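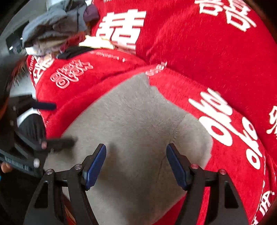
## Household Textiles Reuse: progress report to Plultcombe Fund

Prepared by Clodagh Hanrahan, 6 January 2022
Period covered: September to year end

### 1. Position against plan

Work package 1 (collection) is complete. Work package 2 (sorting and laundering) is running behind the agreed programme and is expected to finish one month late. Work package 3 (distribution) has started at Istitz and has not started at Dirville. No change to the total grant is requested.

Items received in the period came to 2,788, against a target of 2,500 in the grant agreement. Blankets and throws make up the largest category by weight, followed by duvets and curtains. Sheets and pillowcases are below forecast.

### 2. Sorting

All incoming items are weighed, logged and assigned to one of four grades. Grade A goes directly to laundering. Grade B needs minor repair, usually to a hem or binding. Grade C is suitable for animal shelters only, and Grade D goes to fibre recovery.

The grading sheet was revised in the first month after Birsen Aydoğan found that the two sorting sites were treating pilling differently. Dirville had been downgrading any pilled item to C. Istitz had been passing light pilling as A. The revised sheet sets one test for both sites, applied to the face side only, and 700 items graded before the change were rechecked. Most moved up one grade.

Items without a legible care label are held separately. A fibre content test is carried out on these before washing, and any item that cannot be identified is washed on the coolest programme.

### 3. Laundering

The contract with Ó Briain provides for two collections a week. Five collections were missed in the period, all from Dirville, owing to vehicle faults. Thabiso Msimang has agreed a revised schedule with the contractor, and missed loads are now credited on the following invoice.

Heavy pile items are the main constraint on throughput. They occupy more drum space per kilogram than flat-woven items and take a second drying cycle in most cases. The original costing assumed a single cycle for all categories.
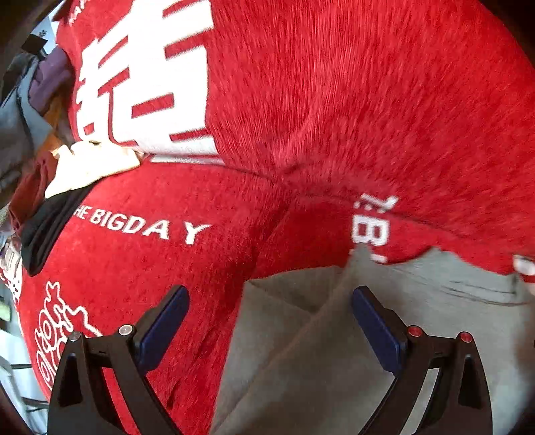
The cost per kilogram for heavy items is therefore above budget, while the cost for sheets and curtains is below it. The net effect on the laundering line is a small overspend, which has been met from the underspend on packaging.

### 4. Distribution

Cillian Keogh has signed referral agreements with two housing support services in the Istitz area. Bedding is issued in sets by bed size. Single sets are in steady demand. Stocks of king size covers exceed requests, and some will be offered to Dirville when it opens.

### 5. Risks

- Storage at Dirville is close to capacity. Racking has been ordered and delivery is awaited.
- The moisture meter at Istitz is reading high and needs calibration. Readings are being checked by weight in the meantime.
- Repair capacity depends on one part-time post, held by Bríd Ó Gríofa. Cover for leave has not been arranged.

### 6. Next period

Distribution from Dirville will begin once the racking is installed. The laundering budget will be restated with separate rates for heavy and flat items, and the revised table will be sent to the Fund with the next claim. A decision is requested on whether Grade C items may be counted towards the reuse target.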